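3.2 Ce que les couvertures racontent aux auteurs

J'avoue, je pensais boucler cette partie en un mois ! J'ai interrogé 50 romanciers de fantasy jeunesse publiés chez Medwood et Ravetti, et presque tous voulaient parler de leur couverture avant le texte.
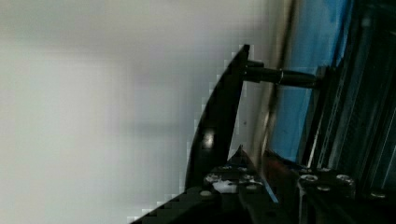 Sur 117 réponses codées, le mot « peur » revient plus souvent que « joie » (je ne m'y attendais pas du tout), surtout au moment d'ouvrir le fichier envoyé par l'éditeur.

Figure 4. Table et ustensiles. 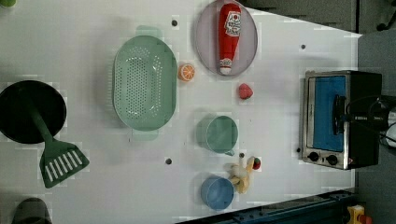
Lyle Lindgren m'a objecté que la peur tient au calendrier : chez Gallagher, la couverture arrive avant les dernières corrections, et l'auteur y cherche un roman qu'il n'a pas fini.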